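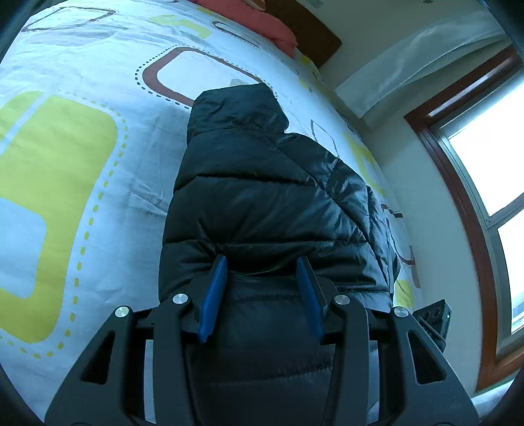

Putting the winter coats away

March 3, 2026

It is a little early, I know. In Titcombe we can still have frost in April, and last year I had to take everything out again after 11 days. But the wardrobe in our bedroom is small and I wanted to see the back of it, so yesterday I began with the black puffer jacket.

I always do this work on the bed. The floor is too cold for my knees and the table is too short for a long jacket. I lay it lengthwise, with the hood towards the pillows, and then I can walk to both sides and reach the sleeves. The duvet cover is the one with the big rounded shapes in green, grey and light blue, and black shows very well on it. Every small feather that has come through the seams I can find and pick off.

My method is simple. First I empty the pockets. I found a bus ticket to Lirkutville, a shopping list in my husband's handwriting, and 13 pence. Then I close the zip up to the top and fold the sleeves in. The hood I leave for the end. It makes a lump whatever I do with it, and Lertchai Boonchu, who lived above us in the old flat and had worked many years in a laundry, taught me to roll the jacket from the bottom so that the air goes out through the neck. You must roll slowly. If you press too hard the filling moves to one place and it stays there until autumn.

I don't use the vacuum bags any more. I bought two of them once and both lost their air before June. Now I have a cotton sack from Cultura, the fabric shop near the station, and the rolled jacket goes in there with a piece of cedar wood. Our cat Han likes to sleep on top of the sack, so it has to live on the high shelf.

Still to do are the grey wool coat (it needs a button first), the scarves, and my husband's ski trousers, which he has not worn since we moved here. He says he will try them on this weekend. I have put them on his chair.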